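Girnow Bench Faults, release 1.1
README

What you have downloaded

A set of recordings of a two-armed robot failing to do simple things with boxes. There are 245 episodes. Each one is a single attempt at a tabletop task, recorded from the head camera, with joint positions, commanded positions and motor currents for both arms. In 57 of them the left arm faulted and stopped by itself. The rest finished, which is a separate matter from finishing well.

The set was meant to be called Girnow Bench Tasks and to contain 1000 clean episodes. Please adjust your expectations as we adjusted ours.

The fault

The left arm would reach out over the table, slow down near the end of the reach, and lock with a following error on the wrist. A following error means the joint is too far from where the controller told it to be. The controller then holds position and waits for a person to come and clear it.

We blamed the software first, as is traditional. The planner, Gultel, was rolled back two versions. The fault stayed. We lowered the speed limit, and the fault stayed but took longer to arrive. Someone raised the error threshold, which made the fault go away and the gripper hit the table. The threshold was put back. Episodes recorded with the raised threshold are not in this release.
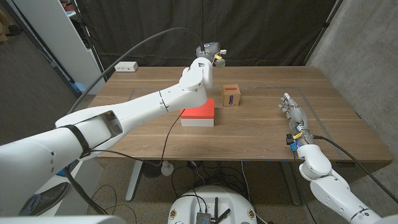 The cause was a cable. It was routed so that on a long reach it could lie across the forearm, and once enough of it was hanging there the wrist motor was working against a load the model knew nothing about. On a short reach the cable stayed slack and everything passed. All of our acceptance tests used short reaches. We wrote the acceptance tests.

The routing was changed in February, after the last episode in this set was recorded. We left the faulty episodes in and labeled them, on the theory that a dataset of arms misbehaving for a known reason is worth more than a hole in the numbering.

Safety note

During one fault the operator leaned over the table to free the cable by hand while the arm was still powered and holding. When the load came off, the wrist moved back toward its commanded position, quickly, and missed the operator's hand. The arm did what it was built to do. Our written procedure at that time said "clear the obstruction and resume" and did not mention the stop button.

The procedure now says: press the stop, wait for the brakes, then touch things. If you run a similar setup at your own site, check what your arm does when a load disappears, and find this out with a sandbag.

That episode is excluded at the operator's request. The joint log is included as a separate file, near_miss.csv, with no video.

Files

episodes/ holds one folder per attempt, numbered in recording order. Gaps in the numbers are the excluded ones.
labels.csv has one line per episode: task, outcome, fault code, free-text comment.
comments_raw.txt is the operators' notes before editing. Some of the language has been softened.
near_miss.csv is described in the safety note.

Joint data is sampled at 200 Hz. Motor current on the right hand is missing for a number of episodes; the column is present and full of zeros. Treat a zero as "not recorded" and do not train anything on it.

Labels

done: the task ended in the goal state.
wrong: the task ended somewhere else and the robot was satisfied.
fault: the controller stopped the arm.
stopped: a person stopped the arm.

The difference between fault and stopped was settled by reading the controller log, because the operators' memories and the log did not always agree. Where the log was missing we used the comment, and the label carries a trailing question mark. Strip it if your parser complains. Ours did.

Known problems

The clocks on the arm controller and the camera drift apart over a long session. A correction is in each folder as offset.txt. Apply it before you look for the moment of the fault, or you will find it slightly before it happened.

The Vernden site used an older calibration for its part of the set. Those episodes are marked V in labels.csv. Positions from them should be fine for plotting and poor for anything that has to touch an object.

The loader in the Lò toolkit reads this release but silently drops any episode shorter than its window, and faults tend to be short. Set the minimum length to zero.

Changes

1.1, 4 December 2018: question-mark labels added, safety note rewritten, zeros documented.
1.0: first release. Described the cause of the fault as "under investigation."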